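Vallora Striped Table Cloth

Sold by Wondstead. Page last revised 2024-03-20.

A cloth for tables that are used for things other than eating. Pale background, peach stripes, greyish bands between them, and enough going on in the pattern to forgive a biscuit. We have had one on the packing table since last April and it has outlived two kettles and a pair of scissors.

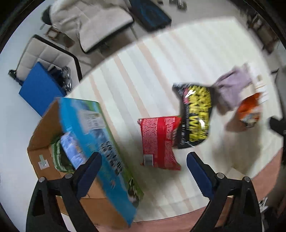 It comes in one size, which suits most kitchen tables and all of our patience. If yours is very long, buy two and overlap them in the middle. The stripes will not line up. We have tried, with a ruler, and would like that afternoon back.

Washing: cool, with other pale things. Iron it if you are that sort of person. Left over the back of a chair overnight it sorts itself out well enough.

What people put on it: parcels, mainly. Ognjen Georgiou, who designed the cloth for Vallora, pictured long lunches and a bowl of lemons. Customers write to tell us about snacks, tissues, shoe wipes and whatever else was living in the hall drawer, all on its way into a cardboard box for a relative. He has taken this well.
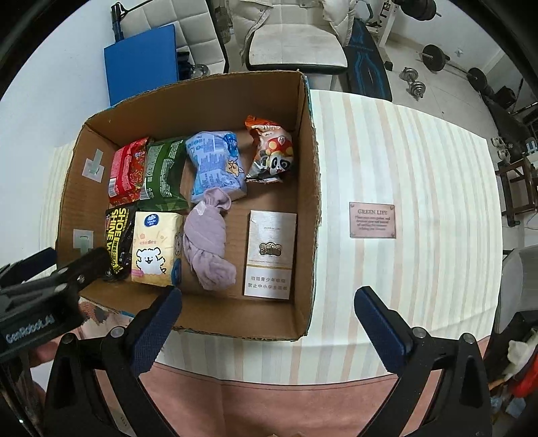 Striped cloth in use, with a box of snacks, tissues and sundries.

Price: 1586, or 2000 with the matching runner. The runner is narrower and does less.

Delivery: folded flat, 3 days from the Mujić warehouse, longer if you live up a hill. The creases are sharp on arrival and drop out after a wash.

Returns: yes, if unused. A cloth with a ring of tea on it has been used — please don't send us a note about the light.

Also in this range: the Zekberg tray, which has raised sides and stops tins rolling off, and a set of 3 napkins. We know that napkins usually come in fours. The fourth was cut from the roll for some years and then it wasn't, and the price stayed where it was.

Questions about stock go to the Wondstead desk. Questions about stripes go to Ognjen, who answers at length.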